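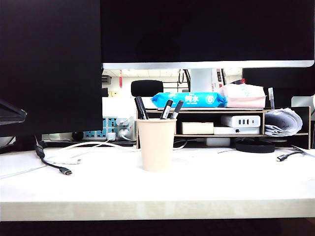 Oi! Hoje quero te contar como funciona o salto em distância para atletas cegos, que é a prova de que eu mais gosto (e olha que eu gosto de quase todas!).

O atleta corre com os olhos vendados, bem rápido, e salta numa caixa de areia. Mas como ele sabe para onde ir? Pelo som! Um ajudante, o chamador, fica perto da areia batendo palmas e gritando. O atleta corre na direção da voz.

Quando fui ver um treino em Dutosdale, o Kwaku Tsikata me deixou tentar, só andando, de venda e tudo. Dei 13 passos e já estava todo torto, quase fora da pista!

Ah, e a torcida precisa ficar quietinha durante a corrida, senão o atleta não escuta o chamador. Depois do salto, aí sim, pode gritar à vontade. Eu saí de lá rouco.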